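Sports > Local > Cross Country

Pristcombe runners get their coach back, and a hill

By Roel Hermans

10 June 2025

PRISTCOMBE – Hatsue Matsuda is coming back to coach the Pristcombe High cross country team, the school said this morning, and she is bringing the hill with her.

Matsuda left two seasons ago for a job with the Hastar club upstate. She takes over from Ademir Bastos, who stays on as assistant and keeps the track sprinters in spring.

"I asked for the hill before I asked about the pay," Matsuda said by phone. "They said yes to the hill."

That would be Jansen Hill, the climb behind the practice fields that was dropped from the home course after washouts chewed up the lower trail. The new route puts it back in, twice. Starts at the bus loop, out past the softball diamond, up, down, around the pond, up again, finish on the track.
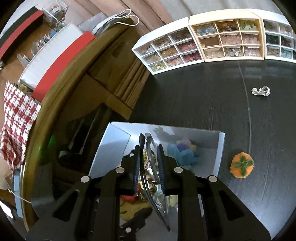 Total climb for the race is 321 feet, which Bastos says will be the most of any course in the league.

"Kids are going to hate it till the first home meet," he said. "Then the other schools show up and they'll love it."

The team graduated most of its top group this spring but returns Lieven Van Dijk, who ran every varsity race as a sophomore and finished 41st at the state meet. Van Dijk was in eighth grade when Matsuda last coached here and used to tag along to her summer runs.

"She made us walk the whole course first, every time," Van Dijk said. "No watches. I thought it was kind of dumb. I do it before every race now."

He's been up the hill most mornings since school let out. Says the second climb is the bad one. His best time to the top he would not give out.

Also back is Roel Groen, a senior who missed last fall with a stress fracture in his foot. He's been cleared to run and was jogging easy laps on the grass Monday night's group normally uses for drills. Groen was the team's number two man as a sophomore and says he has no plan to rush it.

"October is when it counts," Groen said. "I don't need to be fast in August."

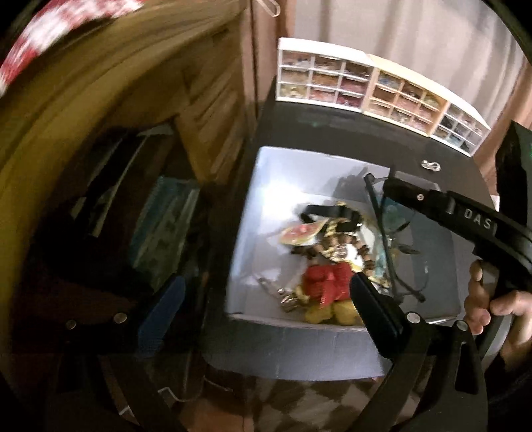 Trail work is mostly paid for. The boosters raised $1,915 at the spring pancake supper, and Rako, the gravel outfit on the county road, is trucking in the stone for the washed out part. Bastos said the crew needs a dry week to get teh trucks down there and hasn't had one yet.

If the trail isn't ready for the opener the team will run the old flat course one more time. Matsuda did not sound happy about that.

First home meet will be in the early part of the season, date to come once the league puts out it's schedule. The big home invitational stays in October, same as before, girls race first.

Summer runs start next week, 7 a.m. at the bus loop. Open to any student going into grades 9 through 12, no experience needed. Bring water, the fountain by the track is still shut off. Physical forms are in the main office or can be picked up from Bastos at the runs.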